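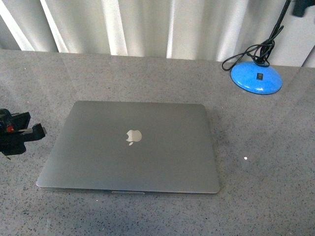 Closed laptop, silver-grey lid, on a speckled countertop.

5. Pre-dive checks for the Peketti inspection vehicle

These steps cover the vehicle on deck, before the crane driver gets bored. Allow the full checklist. The sea will wait.

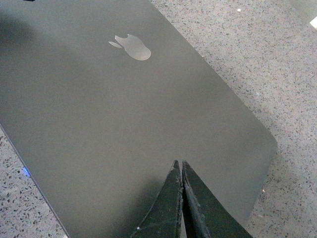 Words by Réjean Després, Flekmont Subsea Manuals

1. Set the deck power to OFF and hang the tag on the switch. A tag in your pocket protects your pocket.
2. Inspect the tether for cuts and flattened spots for the first 5 metres behind the termination.
3. Grease the Hunska connector and mate it by hand. If it needs a hammer, it is the wrong connector.
4. Turn each thruster by hand. Remove fishing line, weed and any colleague's glove.
5. Fill the compensator to the second mark.

CAUTION: The vehicle is rated to 2000 metres. The Simard lamp housings are rated to less, and they will let you know in their own way. Check the plate on each one. 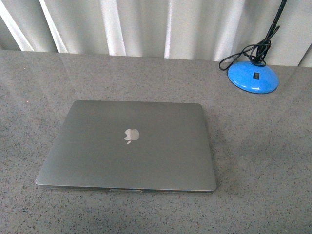
6. Restore deck power and wait for the green light on the winch panel. Amber is not a shade of green.
7. Run each thruster for 2 seconds in air. Longer runs will cook the seals.

Note: Record the compensator level in the dive log before launch, in writing that somebody else can read.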